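Small Goods in Deep Bins: Storage and Sorting of Mixed Household Stock
Speaker notes – Chiamaka Chukwu, Rustad stockroom session, April 7, 2023

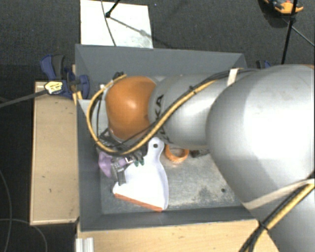
Opening (two minutes)

Introduce myself and the Erkwood stockroom. State the scope: mixed household goods held in deep rectangular bins. Shelf storage and hanging storage are covered in the afternoon by the Driden team, so refer questions on those to them.

Say at the start that the numbers come from one site and one product range. Erkwood carries 1695 item lines. The figures will differ for a store with more glass or more textiles.

The stock problem

Household lines do not share a shape. A dustpan is wide, shallow and rigid, with a handle that sticks out. A cleaning cloth has no fixed shape at all. A box of clothespins is a plain block. Put all three in one bin and each one gets in the way of the others in a different manner.

Three terms for the rest of the talk. Write them on the board.
Rigid flat: dustpans, trays, cutting boards, lids.
Soft: cloths, gloves, sponges, anything that folds under its own weight.
Long: brushes, spatulas, tongs.

Most items fit one class. A few fit two. A dustpan with a long handle is handled as rigid flat for the bottom of the bin and as long for the sides. Expect a question on this. Short-handled pans stay in rigid flat only.

Bin depth

A deep bin holds more per foot of aisle. It also hides the lower layer. At Erkwood we ran 100 bins of the deep type and 63 of the shallow type side by side from the previous July. Picks from the deep bins took longer for soft goods and showed no useful difference for block-shaped goods.

Pause for questions on the bin sizes. The wall thickness matters when bins are nested – have the Grillar spec sheet ready. Inside length is the dimension to quote, not outside length. People mix these up and order the wrong divider.

Color of the bin

Short section. Gray bins are the default on our site. White goods show up clearly against a mid gray and so do most pastel goods. Dark gray goods do not. We keep a small set of light bins for dark stock and mark them on the location list.

White goods on white goods are a separate matter. A white dustpan lying on other white stock has an outline that is hard to read from above, and the bin color no longer helps. Split white lines between bins where the location plan allows it.

Layer order

Rigid flat items go down first, face up, handles all pointing the same way. Soft items go on top. If a soft item goes underneath, it wedges against the wall when the pan is lifted and comes up with it.

The hanging hole in a dustpan handle deserves a mention. Thin straps and tag loops catch in it. Remove loose tag loops at receiving. We cut them at the bench, which adds a few seconds per item and saves a tangle later.

Handles should not rest on the rim. A handle over the rim stops the next bin from seating and the stack leans.

Soft goods

Fold once, with the fold toward the front wall. Two folds make a thick edge that springs open. Do not roll. Rolled cloths migrate to the corners when the bin is moved.

An item that lies partly folded and partly flat is thicker at one end than the other, so set the thick end against a wall. On mixed bins this is the instruction that gets skipped most often. Demonstrate it with the sample cloth. Do it slowly and then repeat it with the bin turned the other way.

Fill level

Our limit is a hand's width below the rim. Above that, soft items spill when the bin is pulled. The trial covered 200 pulls at the higher fill and the spill log is in the handout, page 3. Do not read the table aloud.

Dividers

Fixed dividers suit long items and little else. Sliding dividers collect dust in the track. Erkwood has removed both from the mixed bins and kept fixed ones for brushes. Driden still uses sliding dividers and may disagree – leave room for that.

Checking a bin

Look straight down first. Then look along the long wall, low, for handles standing up. Lift the top soft layer in one piece and set it to the side. Count is not taken at this step. Count happens at the cycle check, with the bin emptied onto the table.

Questions I expect

Lids: we do not use them on open picking bins.
Washing: quarterly, cold water, mild soap, dried upside down.
Labels: short wall, lower left. The long wall wears.
Cracked bins: withdraw the same day and log the location number.

Hand out the sheets before the break. The bin samples go back to the Grillar table by the door.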